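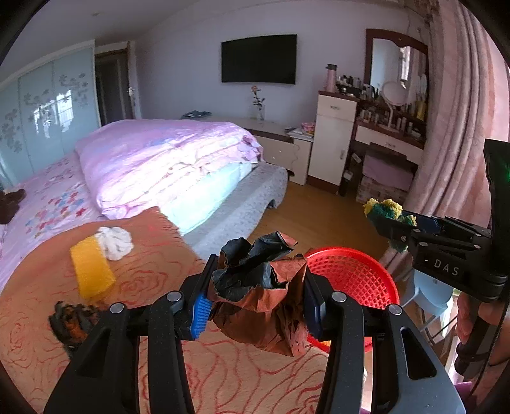

Bedroom session, paper and sponge.

5 Feb 2023

Left gripper died again. Well, half died. It closed on the paper perfectly well and then declined to let go, like a toddler with a biscuit. I squeezed and released the handle, squeezed and released, and the fingers stayed where they were with my wad of brown and black paper in them. The basket was right there. The paper did not go in the basket.

I should write this one down properly, given that last time I trusted my memory and my memory told Plivville it was "a sort of sticking". They wrote back asking what sort. Fair enough.

So. The job was the tidy-up list, the bedroom version. Pick up the rubbish, put it in the red basket, pick up the sponges, put them somewhere that isn't the bed. The idea is that a person does it by hand with the two grippers, over and over, and after enough of this the arm at Brukari will be able to do it alone. I have my doubts about the arm. I've met the arm. But I get paid by the recording, and the light in here is good until the middle of the afternoon.

The first recordings went fine. Then came number 1882, and I remember the number because I had to type it into the fault form three separate times, the form being the kind that empties itself when you forget a box. Right hand had the sponge, the yellow and green one, and a good hold of it too. Left hand had the paper. I moved right towards the basket, let the handle out, and nothing. Fingers shut. I shook it a little, which you are not meant to do. I shook it a little more, which you are also not meant to do.

What bothers me is the light. The green light on the right-hand gripper was on the whole time I was wrestling with the other one, glowing away, the picture of health. I know it only speaks for its own side. Still, when you are standing at the end of a bed with a jammed claw and a bit of torn paper, a cheerful green light is a hard thing to look at.

The manual says that if the fingers stay closed you put both units down, end the recording, and wait before touching the jaws. I put both units down. I ended the recording. I did not wait. I got a thumbnail in beside the blue pad and pushed, and the whole thing let go at once and then snapped shut again on the end of my thumb. There isn't much force in it. There is enough. I said something that will not be in the recording, and it's a good thing I'd at least followed the second instruction.

No blood, small dent, bit of a purple line coming up now as I write. I've put it on the form under "minor", where it belongs, though I did hover over the next box down for a while out of self-pity.

Had a proper look once it was switched off. The linkage on the left finger feels gritty when you work it by hand. Right finger is smooth. My guess is fluff. I've been doing fabric all week – the cloths, the duvet, the one awful afternoon of socks – and it has to go somewhere. The error that came up on the screen was 2204, and the list in the back of the manual gives 2204 as "release not confirmed", and I could have confirmed that for them myself.

Rang the Plivville help line. On hold for long enough to fold the duvet by hand, with my own fingers, in one go, no faults. They want the left unit back. They also want me to keep the recording and not delete it, because failures are useful. I asked if failures were paid at the same rate. There was a pause, and then yes, they are, so I withdraw some of what I wrote here in April about Plivville.

They asked as well whether it had ever stuck before and I had to admit to 3 times this past fortnight, none of them reported. Each time it came loose by itself and I carried on. I was told, quite politely, that a gripper that opens by itself when it feels like it is a fault whether or not it's convenient. I wrote that on the back of the packing slip.

The replacement is coming from the Cliltulach depot. Until then I'm to do the one-handed list, all 8 tasks of it, most of which are sponges. Pick up sponge. Put down sponge. I can see a future in which I'm extremely good at sponges.

To do before the courier:
Wipe down the left unit, but don't open it (they said this twice).
Find the foam insert for the case. Try under the stairs.
Photograph the thumb for the form.
Send the Rao timesheet, which is late, and it's not the gripper's fault this time.

Ate toast over the sink with the wrong hand. Butter everywhere. Thumb is fine if I don't do up buttons. Early night, I think, once I've cleared the sponges off the bed.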